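About Kuvport

We fix and refit electric cargo bikes. Started by Kaisu Toivonen and Valtteri Seppälä in a lean-to behind the old Horgan yard, now in a proper unit in Prulldale. Open from 8am, kettle on.
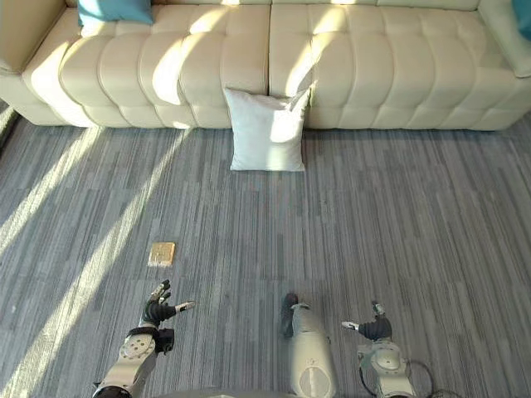
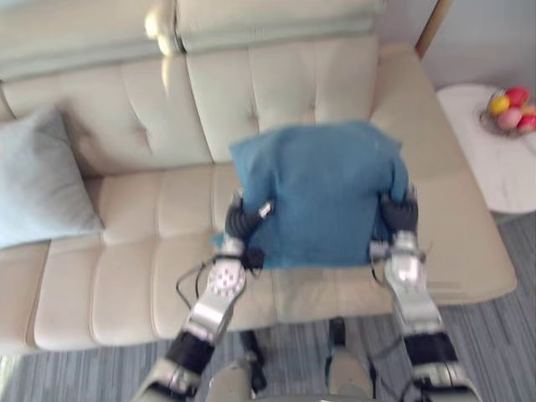
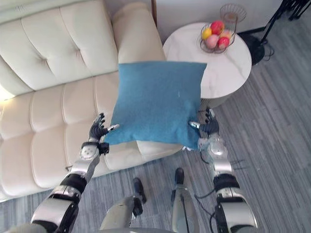

Most of what comes in is delivery bikes. Couriers, bakers, a florist or two, parents with two kids up front. Batteries mainly, then brakes, then whatever the potholes did. Our own saddle, the Baltis, came out of all that — people sit on these things for hours and the stock ones are awful. Kaisu wanted the padding split into blocks with deep channels between, same idea as the cream sofa, so air gets through and your weight is spread. Took 5 goes to get the foam right. First run was 100 saddles, all gone by July. More on the way, pale covers aswell as black.

Batteries: we test, rebuild if it's safe, recycle if not. No charge for the test. We've done 3596 since we opened, Valtteri keeps the tally on the wall.

Collection is free inside Prulldale if the bike wont move. Outside, ring first. Loan bikes for trade customers — not many, so book early.

Fleet work welcome, any size. Ask for Valtteri. For saddles ask for Kaisu, afternoons best.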